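Bin cell notebook, July
Picking up where Percy left off, second page of the wall-contact mess

OK, so we have a real fault now and I am thrilled, because for two weeks we had a ghost. Protective stop in the bin, arm parks itself, log says external force limit, you clear it, it runs fine until lunch. This morning it happened 3 times before 10:00 and always on the same kind of pick: something lying near the front wall, approach coming in from the right.

Percy Cuervo's theory from the last entry was the Drakeo force filter being too jumpy. I liked that theory. I spent most of yesterday afternoon on it and it's wrong, or at least it's not the main thing. With the filter off completely the stop still comes, only a bit later and with a nastier thump. Filter is back on. Please leave it on!

What I did instead was take the raw wrist torques and plot them against joint 6 angle. Beautiful. Flat, flat, flat, and then past a certain rotation there is a ramp that has nothing to do with touching anything. It shows up in free air, gripper open, a good hand's width over the bin. So the arm is feeling a load that isn't in the bin at all. It's the dress pack. The cable loop goes tight when the wrist rolls toward the front wall, it pulls, and the controller adds that pull to whatever the fingers are really feeling. Put a light contact on top and you're over the limit.
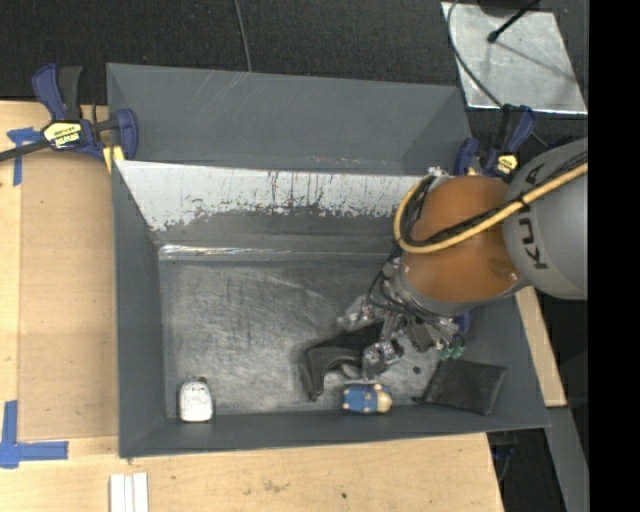 Front-wall pick with the mixed set. Note how the yellow cable runs across the arm and loops around the orange housing.

Repeated it with slow moves at 50 percent override and then at full speed. Same ramp, same angle both times, so it isn't a dynamic thing. Limit in the Visatow config is 40 N, and the cable alone was eating a big bite of that at the far end of the roll. No wonder the light objects were the ones that looked "heavy" in the grasp log. I owe that log an apology, I had been calling it garbage.

Sheyla Villca came by, looked at the plot and asked the good question: if the pull was there the whole time, why did it only start stopping on us this month? Went back through the notes. The cable got re-tied when we swapped the gripper over to the Quispe fingers, and whoever did it (me, that's my handwriting) wrote "slack OK" after checking it in home position only. Home position tells you nothing about the roll limit. So that's that.

Safety side, writing this down properly:
The stop did its job every time. The arm never pushed through.
I had raised the force limit for an hour last week to "see if it goes away." Bad idea with a load we didn't understand, and I did it without a note in the book. It's back where it belongs and I checked the value on the pendant.
Until the cable is re-routed, no hands near the bin with drives on, and that includes nudging a toy into a better spot. Pendant down, drives off, then nudge.

Things tried this afternoon:
Capped joint 6 short of the ramp in the planner. Stops went away, but we lose a bunch of the front-wall grasps, so it's a crutch for now.
Tried subtracting the ramp in software. Works nicely in one direction and overshoots coming back — hysteresis in the cable, I think. Fun to look at, not something I'd trust near a limit.
Moved one tie back by hand with power off and rolled the wrist through. Much softer. This is the fix, I'm fairly sure.

Still to do:
Ask Rundell for the longer strain relief, the short one forces the bend.
Re-tie, then check slack at both ends of the roll and at full reach into each corner. Not just home!
Redo the payload identification after the re-tie, the old one has cable pull baked into it.
Then the long run, 1000 picks, cap off, filter on, limit untouched. Percy wants the torque trace saved for every pick and I agree, disk space is cheap.

Left the cell at 17:40 with the cap in place and the key out. Sheyla has the plots.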